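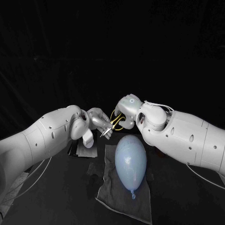
How long before a party can I blow up latex balloons?
With plain air, the evening before is fine. With helium, wait until the same day.

Posted by Vinh Đồng, Tuesday, March 25, 2025
I took the above from the notes of our parents' club, but I am not sure it is right for a warm hall. We need 90 balloons and we are only 2 people with one hand pump.

robles_mum
I would not trust the evening before. In December ours lost their shine after one night, and the small ones became soft.

Vinh Đồng
Thank you. Did you fill them completely? I have read that one should let a little air out before making the knot, so the balloon stays round and does not become a pear.

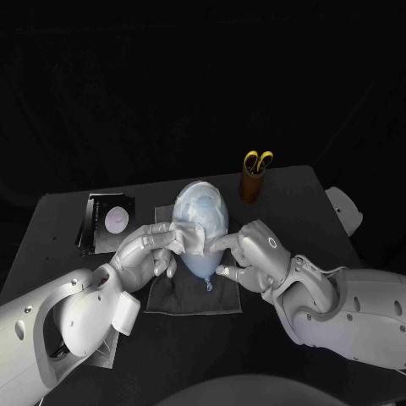

Also I would like to ask if the cheap ones are thinner, or if this is only my impression.

hastetano9
They are thinner, in my experience. But I disagree with robles_mum about the night. Mine stay good for up to 24 hours if they are away from the radiator and the window. Shine goes first, size much later.

robles_mum
Shine is what people see in the photographs, so for me it matters!

Vinh Đồng
I understand both opinions. I will do half in the evening and half in the morning, starting at 9. 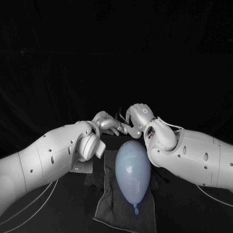
Low table, black curtain behind.

hastetano9
Good plan. Please keep a few spare ones for the children who arrive late.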